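Workshop notes / Storage and fittings
3 min read
Last updated Friday, September 17, 2021

Hanger rail, continued from the last entry.

Went back over the Selport job this morning. They want a short garment rail for the change room at Vatelside, hangers supplied, and they want the hangers grouped by colour so people put them back where they got them. I still think grouping by shape would hold up better, but colour is what's on the order, so colour is what we're trying.

Order no. 398 came in from Ackroyd. Plastic hangers are fine. The wooden ones have a thicker hook than the sample they sent us in winter and they don't slide as easily past the end fittings. I wiped the rail down with a dry cloth and tried again, no real change. Not a fault as such. Have asked if they still carry the older hook, part 127.

Feet: retightened the collars on the small rack before loading anything. The one on the left had worked a bit loose. If you move the rack, lift it by the uprights and leave the rail alone. The corner fittings are only a push fit and will twist if you pull on them.

Loading: put the heavy hangers on first, close to a post, then the plastic ones up against them. Doing it the other way round you end up unhooking half of them to get the wooden ones in. Hooks all facing the back. I had a few reversed from yesterday and they catch on their neighbours every time you try to take one off.

Length of rail is 2,234 mm for the Vatelside one, so a good deal more room than we have on the bench rack. Spacing will need looking at again once that's cut. Nurkero quoted $221 for the tube including delivery, which is fair, and they can do it in October.

Hangers grouped toward the two ends, gap in the middle:

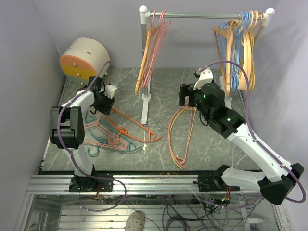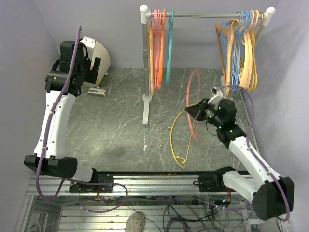

Grouping by colour works well enough for the plastic ones and gets muddled with the wood. My plan for Vatelside is a fixed stop on the rail between groups, so a group can't creep along when someone shoves it over to get at the end. The light blue bunch is the one to design around, with its hooks crowded together like that on the rail beside the broad-shouldered hanger. I'd give the blue its own section and move the wooden ones to the other side of a stop. Pink can stay near the left post. I'll turn up a couple of stops from the white offcuts on Monday, split collar with a grub screw, and check they don't mark the rail. Still to do: email Selport about the wooden hooks, confirm the tube with Nurkero, find the short hex key.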